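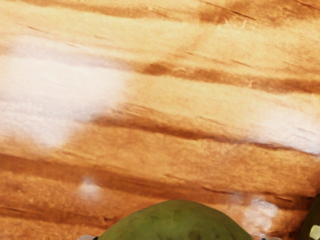

Selon Deepika Kurup, il vaut mieux huiler un plan de travail trop souvent que pas assez, et c'est l'oubli des premiers mois qui abîme le plus le bois. Elle a installé le sien en mai et tient depuis un petit carnet près de l'évier, avec les dates de chaque passage.

Plusieurs lecteurs nous ont écrit après le dernier numéro pour demander comment préparer un plan en bois massif avant l'hiver. Le chauffage assèche l'air des cuisines, et un bois mal nourri travaille davantage. De petites fentes apparaissent d'abord près des découpes, puis aux extrémités.

Commencez par un nettoyage à l'eau tiède et au savon noir, sans détremper la surface. Laissez sécher une nuit. Si des fibres se relèvent au toucher, un ponçage léger au grain fin suffit, toujours dans le sens du fil. Dépoussiérez ensuite avec un chiffon à peine humide.

L'huile se pose en couche mince. On attend environ 15 minutes, puis on essuie tout ce qui n'a pas pénétré — un excédent qui reste en surface colle pendant des jours et retient la poussière. Deux couches à un jour d'intervalle conviennent à la plupart des essences. Étalez les chiffons à plat dehors avant de les jeter, car l'huile de lin peut les faire s'enflammer s'ils restent en boule.

Manikandan Kartha préfère la cire, plus douce sous la main. Elle résiste moins bien aux casseroles chaudes et aux taches de vin, et il faut la retirer complètement si l'on veut revenir à l'huile plus tard.

L'atelier Jekunia propose une séance pratique de 4 heures sur l'entretien des bois de cuisine. Le tarif est de 19 euros, fournitures comprises. Apportez une chute de votre plan si vous en avez gardé une. Les inscriptions se font sur place auprès de Meenakshi Salian, aux heures d'ouverture.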